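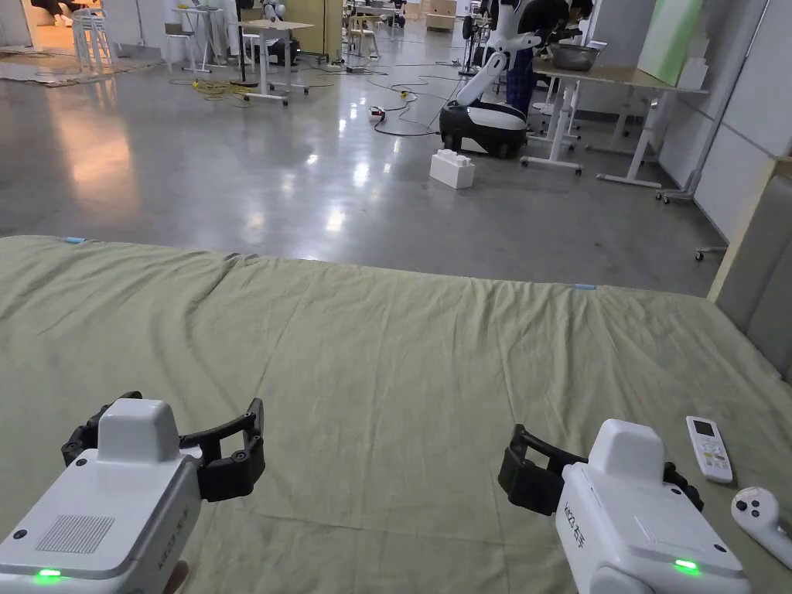 Unit 4: Bed linen in small hotels

1. Sheet stock
The usual rule is three sets per bed: one on the bed, one in the wash, one on the shelf. The Osusden guesthouse has 179 beds and keeps 905 sheets in all, flat and fitted together. Work out how far this is from the rule before class.

2. Colors
White can be bleached. Pale greens and beiges can't, so stains need treating by hand – allow for this in labor costs.

3. Room turnover
Strip the bed first. Check the sheet for small things guests leave behind, remote controls included, before it goes in the bag. Dark cloth is bagged apart from pale sheets.
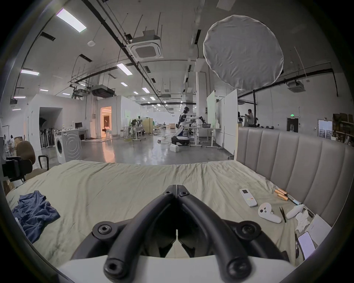 4. Reading for next time
Cestalero laundry contract, pages on loss and damage. Bring your stock table.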